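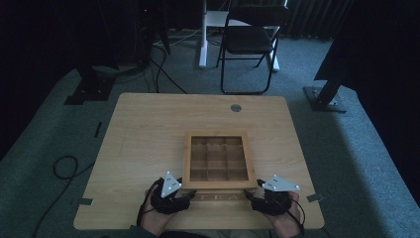
The box on the table, nine compartments, no lid.

Shop Notes: The Glove That Moved Without Its Hand

Regular readers will remember the box task as the easy one. Temitope Idahosa picked it for Bratham because a box with dividers and a lid seemed unlikely to embarrass anyone. It held out until 18 June 2025.

The fault was in the left glove's tracking. Partway through a session the software decided that the left hand had jumped 14 centimeters sideways, and it stayed firmly of that opinion. The log recorded the jump as a perfectly good motion. So did the next 10 takes. Drikow, our arm in the back bay, was later asked to replay one of them at low speed and reached with great confidence for a spot well clear of the box. The force limit tripped against the bench stop and the arm sat down. No one was near it, the stop has a new dent, and the incident form has one more page than the incident deserved.
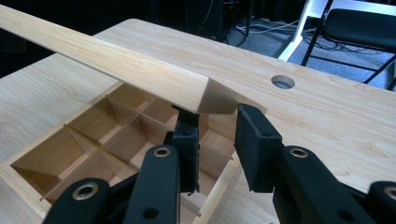

Is any of the earlier data affected?
Only the takes logged after the last calibration, and those have been pulled from the set.

The cause was dull. Ogbonna, our logging tool, checks for missing frames and for frames that arrive late. It had never been told to check whether a wrist can cross half a table in a single frame, so it didn't. A limit of 500 millimeters per second is now in place between frames, which Temitope describes as generous to everyone except a boxer. Besby, the replay planner, now refuses any file that breaks it.
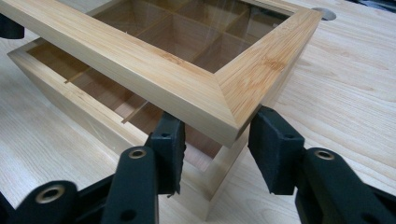 Replays stay off until the old files have been checked, all 4000 of them, and the bench stop has been replaced. When we start again, Drikow gets the dull parts first, at quarter speed and with the bay gate shut. Fitting the lid will come last. It has a glass panel in the middle, and a sideways jump that only dents a bench stop could do a good deal worse there. Anyone who needs the back bay before October should write to Temitope, and should please not reset the force limit to "see what happens." We have the form for that.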